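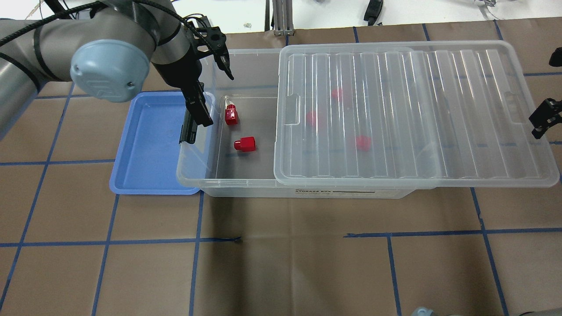

1/ The clear box with the ribbed lid

So February has turned into the month I finally deal with the small stuff. You know, all the bits that live on the floor until you tread on them. I've gone for see-through boxes this time and I'm a bit evangelical about it already, sorry in advance.

2/ This one says STORAGE BOX along the front edge, in case anyone was in doubt. Red things go in first. No system behind that, I just like seeing a bit of red through the plastic.

3/ Lid tip, if you've got the same sort: slide it along to one end and leave it resting there while you fill the other half. I used to take lids right off, put them behind me and then kneel on them. Two cracked last year!!

4/ Hafiz Nair asked if I'd tried the Ivham ones with the clip handles. I have. Lovely boxes, but the clips pinged off mine within a month and one of them went under the fridge, where I assume it still is.

5/ Someone else wanted to know about frosted or clear. Clear-ish is fine! You only need to tell red from blue from the landing. If I can see every scratch on every block it starts to look like a shop window and I get fussy.

6/ The blue tape on the floor is staying, by the way. Boxes go back between the lines and I can hoover round them without playing skittles (best 60p idea I've had, and I had it at 7 in the morning before any tea).

7/ Han-gyeol Woo reckons you should label the lid as well as the front. I did try that with the old Merkow tubs and then put the lids back on the wrong tubs for three weeks, so I'm sticking with fronts only – feel free to be better organised than me.

8/ Still to sort: the drawer of cables, the bag of odd jigsaw pieces, whatever is in the biscuit tin (it rattles). Send me your lid storage ideas please, I'm off to find somewhere for the blue tray.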